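Is Nikville worth the hype, or are we grading sequels on a curve again?
3 min read

reelgrump
Saw it last night with a half-full crowd. Everyone online says the villain steals the movie. He has maybe four good speeches and the rest is standing on balconies in a cape. The first one worked because the town felt like a place. This time they spend 11 minutes in Nikville and then it's all tunnels.

matinee_only
Half of that was on purpose though? The tunnels are the old town. There's a whole scene with the map.

reelgrump
I remember the map. A guy points at it and says "so the tunnels are the old town." I don't call that storytelling.

Saithong
I liked it more than you did, but the year 2047 card at the start bugged me. Nothing about it looks like 2047. Same cars, same phones, one blue hologram in a bar.

popcornledger
The hologram bar is the best set in it and I will die on that hill. The bartender gets more laughs in 2 scenes than the lead gets all night.

matinee_only
Agree on the bartender. Disagree that the lead is bad. He's playing tired. People keep mixing up tired and bored.

reelgrump
If I can't tell which one it is from row F, that's on him.

divard_fan
Has anyone seen the longer cut? A guy on another board swears it fixes the ending. He says the sister's letter gets read out loud and you find out who paid for the drill.

Saithong
I've been hearing about longer cuts that fix things my whole life. I've watched a lot of them. They were longer.

popcornledger
Where would he have seen it? It isn't out anywhere. I'd want more than one guy's word.

divard_fan
He said a screening at the Divard in October. I'm only passing it on.

reelgrump
The Divard was closed for new seats in October. I have a membership there and they stopped charging me for it.

divard_fan
Fine, then I don't know. Still think the letter has to exist. She's holding it in the trailer.

matinee_only
Trailers are full of stuff that never makes it in. My score is a B minus, and I'd watch the bartender movie tomorrow.
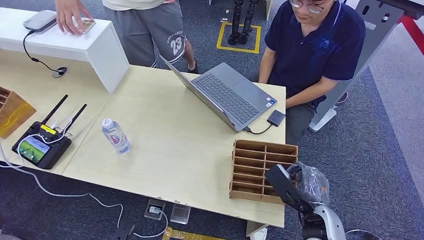 Another thread: Wistix star ratings, does anyone trust them?

Saithong
Nikville has 1059 ratings on Wistix and nearly all of them are five stars or one star. Who are these people? I gave it three.

popcornledger
I quit looking at the stars. I read the three-star reviews and skip the rest.

reelgrump
They also sell the tickets. Make of that what you want.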